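How to Clean Up a White Tabletop That Has Gone Dull

I love a white work table. It bounces light all over the room, it makes small screws and beads easy to find, and it goes with everything! But white shows every smudge, and after a winter of glue, coffee and pencil marks mine had turned a sad shade of gray. The good news is that you can bring one back in an afternoon with things you probably have already.

You will need dish soap, baking soda, a soft sponge and 2 clean cotton cloths (old T-shirts are perfect).

Start by clearing the table and wiping off the dust with a dry cloth. Then mix a squirt of dish soap into a bowl of warm water and wash the whole top, working from the back edge toward you. Wring the sponge out well, especially near seams and joints where water likes to creep in.

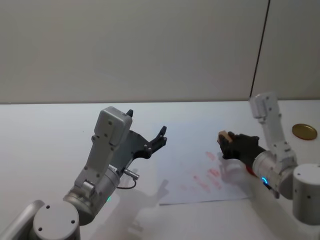
A white top against a plain white wall.

Now for the fun part, the stains! Stir 3 spoonfuls of baking soda with just enough water to make a paste, dab it on the marks and leave it alone for a few minutes. Rub in small circles with very little pressure. Try a hidden spot first, as a glossy finish can lose its shine if you scrub too hard. Pencil usually lifts right away, and coffee may want a second round.

Rinse with plain water, change the water, and rinse again (baking soda loves to leave a chalky film). Dry with the second cloth and let the table air out overnight before you put paper on it.

I do mine every June, with the windows wide open.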